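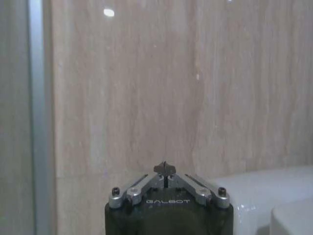 One buyer wrote in that the old fan sounded like a truck idling and this one they had to check was even on. We get that a lot.

Domska Quiet Bath Fan, ceiling or wall mount
In stock. Ships from the Rorkia warehouse, orders in before noon go out same day.

Small bathrooms mostly. Half baths, full baths, the laundry closet if yours has a duct run. Four-inch round duct, the standard size, so most old fans swap straight out. Backdraft damper built in. Grille pops off by hand for cleaning, no tools. Rinse it in the sink, let it dry, snap back on.

Comes with: fan body, grille, damper collar, four mounting screws, foil tape, paper template. Duct NOT included. Neither is the wall switch.

Wiring. Three-wire, plain on/off. Works with the Zidex timer switch (sold seperately), which most people end up getting anyway. Breaker off first. If you find old aluminum wiring up there stop and call an electrician.

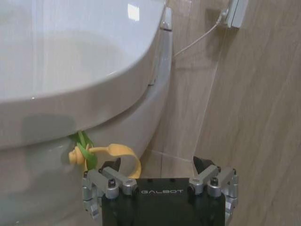

Can I vent it into the attic?
It has to go outside, through the roof or a side wall. Damp air dumped in an attic ends up as mold on the roof deck, and the warranty won't cover a fan installed that way.

Duct run: keep it short. Rigid pipe beats flex, but if you must use flex pull it tight, no sags. Every elbow costs you airflow. Cold climates, insulate the duct or it'll drip back down on you in December.

Cleaning: grille every couple months, vaccum the blades once a year with the power off.

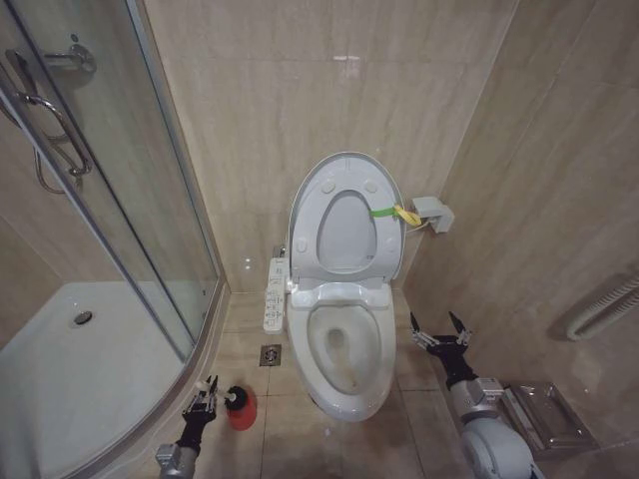 Motor is sealed so no oiling, ever. If it starts to hum, check the mounting screws before anything else, a loose one buzzes against the joist.

Replacement grilles and damper collars are under Parts. The Bhatia roof cap fits, so does the louvered wall cap.

Warranty 19 months, parts only. Keep your receipt. Contractor pricing on orders over $400, use the form.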